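Urnell Makers and Menders Board > Workshop Talk > Materials and Filament

Topic: White filament that stays white near a window?

paddlefoot47
Started July 28, 2024

Hi all, long time reader, not much of a poster. I print mostly household stuff, hooks and trays and a rack for the seed packets, and my wife likes everything white so it goes with the kitchen. Fine by me, except the stuff on the south windowsill has gone the color of weak tea. The pieces in the pantry came off the same spool and still look new.

It was Zusteck basic white PLA, bought two summers ago. Should I switch brands, switch materials, or just paint everything? I'd like to avoid paint, I'm terrible at it.

gravelpit_annie
Paint! Sorry. I fought this for years and gave up. Light scuff with fine sandpaper, plastic primer, two coats of satin spray, and my curtain brackets have been up in full sun for 6 years without turning. It's one afternoon of work and most of that is waiting.

And don't blame Zusteck too much, I've had the same thing happen with pricier spools.

mr_tolliver
Have to disagree with Annie on the paint. It looks great on a bracket you never touch. On a tray or anything that gets handled it chips at the corners in a month, and then you have two shades of white to look at, which is worse than one yellow one.

PETG has held up better for me. Stringier, and it took me most of a weekend to get my retraction settings where I wanted them, but I've got a shelf in the sunroom that still looks right. Make sure you dry it first. I do mine overnight and it comes out a lot cleaner.

paddlefoot47
Thanks both. I have half a spool of PETG somewhere that I gave up on because of the strings. Maybe it was just damp. It's been sitting open in the garage since I don't know when, so that would fit.

What about ASA? The guy at the Negash store was pushing it pretty hard.

hollowaydrive
ASA is the right answer for sun and I'll die on that hill. It's made for outdoor use. But you need an enclosure, and you need to vent it, because the smell is no joke. I put a dryer hose out the basement window and my kids still complain. If your printer is open and lives in the kitchen, forget I said anything.

Also be ready for warping. Big flat parts are the worst, I lost three lids in a row before I started using a wide brim.

gravelpit_annie
See, and I'm supposed to believe spray paint is the hassle here :)

mr_tolliver
Annie, you have a covered porch to spray on. Some of us have a landing and a downstairs neighbor.

One more thing for the OP, and I think it gets skipped a lot. White is the hardest color to judge from a product page. Glossy whites look brighter than they are because of the highlights, and the same part can look pure white on top and gray underneath depending on where the lamp is.

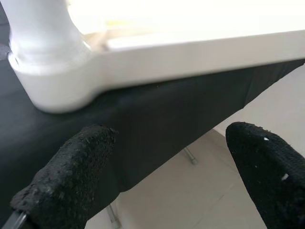
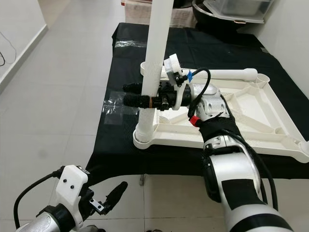
White plastic in both of them. So before you decide a spool is too gray or too creamy, print a little chip and carry it around the house for a day. Look at it by the window, then under the kitchen bulbs. I keep a string of chips on a key ring with the brand written on the back in marker.

Beat Thaler
Carrying chips around is good advice, but I would not go by eye alone for yellowing. The change is slow and you get used to it. I cut each chip in two, put one half in a drawer and tape the other to the window glass. After 40 days I lay them side by side. With the cheap PLA I could see the difference at 15.

My Trudoton white did best of the ones I tried, and it is only ordinary PLA. So I am not convinced the material is everything, the pigment must matter too.

hollowaydrive
Beat, which direction does your window face? Forty days facing north is nothing.

Beat Thaler
West, no trees. I will put a piece of your ASA up if you mail me one.

hollowaydrive
Deal. PM me your address. I'll throw in a piece of the natural color as well, I'm curious.

gravelpit_annie
Put a painted one up too, then! I'll send a scuffed and primed piece and one where I skipped the primer. Mr T can have the corners to chip at.

mr_tolliver
I accept.

paddlefoot47
This is more than I hoped for, thanks everybody. I found the PETG, it was behind the snow tires with a spider living in the middle of it. Evicted the spider, spool is drying now. I'll print a hook tomorrow plus a chip for the window, and I think I'll pick up one roll of the Trudoton to compare.

Does anybody know if the matte version yellows the same as the regular? My wife saw it on their page and now she's asking.

Beat Thaler
I only tried the regular. Print two chips and send me one.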